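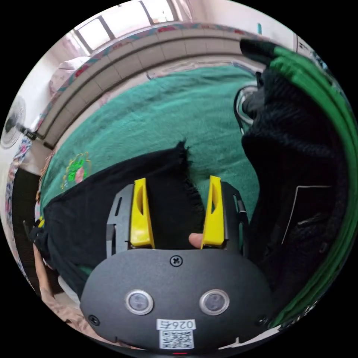
Minutes of the Friday meeting, Clendthorpe Guest House, upstairs bedrooms

Present: Balthasar Strebel, Mr. and Mrs. Edwards, Bonitz from the laundry, and me taking notes (again!). We started at 9:15 and sat in the kitchen until the coffee ran out, then went up to the green bedroom for the rest.

1. Last month's notes. Agreed as written, except Mrs. Edwards wants it on record that she never offered to iron. Fixed.

2. Laundry bill. Bonitz brought the December bill, $867, and $177 of that is bedding. Balthasar thought this was steep and said so a few times. We agreed to send the heavy bedspreads out only when they need it and do the small stuff ourselves. Bonitz took it well, I thought.

3. The green bedspread. I love this one and I'll admit I argued for it! The embroidered flowers with the yellow outline are so pretty, and a new one from the Podeo catalog is $29 but plain as a plate. Vote was four to one to keep it. Mr. Edwards would still like beige.

4. Clothes on the bed. This took the longest. The bed has turned into the place where everything gets folded, and the black things are the worst – you lay them out on the green, you fold them, and then you can't tell one from the next. Mrs. Edwards wants black clothes done first, in daylight, before the pile gets tall. 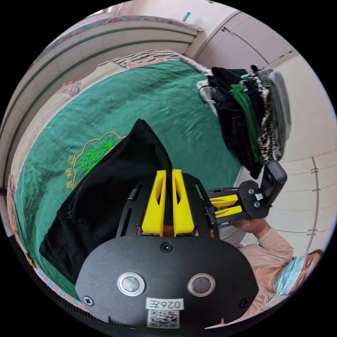
She also wants the pile kept off the pillow end, and the zebra-striped pillow left on the bed (her sister likes it). Balthasar asked why the folded things can't go straight into the white wardrobe, and we all looked at each other. So that's the new rule: fold it, put it away, same morning. I'm to clear a shelf by next time.

5. Anything else. Bonitz has a bag of odd socks if anyone wants to look through it. The key to room 806 (yes, we have eight rooms, don't ask) still sticks and Mr. Edwards will oil the lock.

Finished at 10:40. Next meeting same time, my turn to bring the rolls.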